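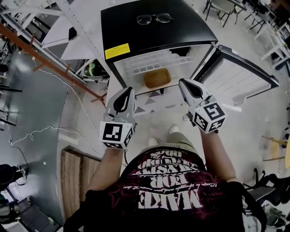

Grímur Kirkegaard wants the door rule made stricter, and wrote under last month's entry that "open the door fully" means nothing unless we say what fully is. He has gone through a batch from Drileck where the door was left anywhere between half open and right back on its hinge, and he says all of them were passed as good because the written rule let them through. He would also like the start pose fixed. I agree with the first part and half agree with the second.

July, notebook entry, handheld gripper work, fridge tasks

Draft 2 of the working rules. Draft 1 was too long and people stopped reading after the first page. I have cut it to what a person needs when standing in front of the fridge with both hands full.

Before starting

Check both marker cubes. No tape over a face, no scuffs across the pattern, no wobble when you push with a thumb. If a cube moves at all, take the gripper out of use and write its number on the sheet. Do not tighten it and carry on, because the offset will have changed and the calibration goes with it.

Open and close each gripper fully, twice, in view. We use this to find the widest and narrowest finger positions. At Hoston they do it once at the start of the day. We do it every time the grippers are picked up.

Look at the floor where you are going to stand. Cables get routed behind you or to the side, never between your feet and the task.

During the task

Door: open until it stops by itself. Do not force it past the stop and do not hold it there. If it swings back, end the take and mark it as swung. (This is Grímur's point, and I think "until it stops" settles it. He would prefer an angle. I don't want people judging angles by eye.)

Both grippers stay in view while either one is touching something. This is the rule most often broken. People let the idle hand drop to their side and the tracking loses it.

One item at a time. If you miss the grasp, try again in the same take, up to two more tries. Do not put a gripper down and use your fingers. Fingers in the compartment means the take is thrown out, with no argument about how good the rest of it was.

Pads should not touch the freezer shelf or the door shelves unless the task sheet asks for it. Brushing the side wall is fine.

Speed: slower than you would at home, but no pausing to think with the grippers in mid-air. If you need to think, go back to the start pose and do it there.

After

Say the result out loud: done, not done, or stopped. We had a fourth word, "partly", and have dropped it. Everyone used it differently.

Put the grippers back on the rack pads up. Wipe the pads at the end of each session, dry cloth only. The spirit wipes from Varela made the old pads go shiny and I don't want to find out whether the new ones do the same.

Numbers

Total takes checked against draft 1: 1,374. Thrown out: 233. I have not split these by cause yet and should do so before anyone quotes the figure. My impression from reading the sheets is that the idle hand accounts for most of it, then doors. Target for draft 2 is 1,000 takes before we change any wording again. Changing rules in the middle of a batch was my mistake last time and it made the two halves hard to compare.

Start pose

Grímur wants tape marks for the feet and a fixed height for both grippers. I can see the use of the feet marks for the short operators and tall operators to be compared properly. Against that, the Vivora people asked us for variety in where the person stands, and if we tape the floor we lose it. Compromise for now: grippers start either side of the door, pads pointing at the fridge, feet wherever is comfortable. Write it up as a trial and look at it again after the batch.

Still open

Whether the reviewer may be the same person who did the take. Draft 1 didn't say. I would like to say no, but with the people we have on some afternoons it would stop the work.

What to do about things resting on top of the fridge. There is no rule at present. Either the top is part of the task area or it isn't, and the sheet should say which.

Whether a swung door counts against the operator. I think not.

Print draft 2 on one side only and take down draft 1 everywhere, including the copy inside the cupboard door.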